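How to Estimate Crack Injection Resin for a Basement Wall

Applies to poured concrete walls with a single, non-moving crack. For block walls, use the void fill method instead.

What you need

Tape measure, crack gauge, drill log from the site visit, and the data sheet for the resin. The numbers below use Janance low-viscosity resin, sold in cartridges and in 2-part pails.

Step 1. Measure the crack

Record the length along the crack, including bends. Do not use the straight distance from floor to sill. Take the width at the top, middle and bottom, and use the widest reading.

Step 2. Find the base volume

Multiply length by width by wall thickness. Keep all three in inches. The sample wall in this guide comes to 293 cubic inches.

Step 3. Add for loss

Resin is lost in the ports, the hose and the static mixer, and some travels into side cracks. Add the loss allowance from your own job records. On the sample wall this brings the total to 355 cubic inches. If the back of the wall is open to loose soil, use the higher allowance - the sample then becomes 405.

Step 4. Convert to cartridges

Divide the total by the usable volume printed on the cartridge label, not the nominal size. Round up to a whole cartridge. Order one spare mixer per cartridge.
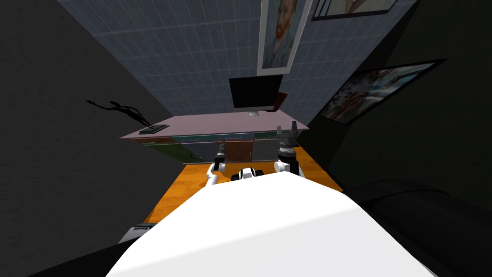 Step 5. Set port spacing

Space surface ports no farther apart than the wall is thick. Close the spacing where the crack is narrow. Count one port at each end of the crack.

Step 6. Enter the job in the Gulari sheet

Fill in the crack length, widest reading, wall thickness and loss allowance. Leave the temperature cell blank until the day of the work, then enter the wall surface reading. The sheet changes the gel time only and does not change the volume.

Notes

Cartridges opened on a previous job are not counted as stock. Paste for capping the ports is estimated separately, by length of crack.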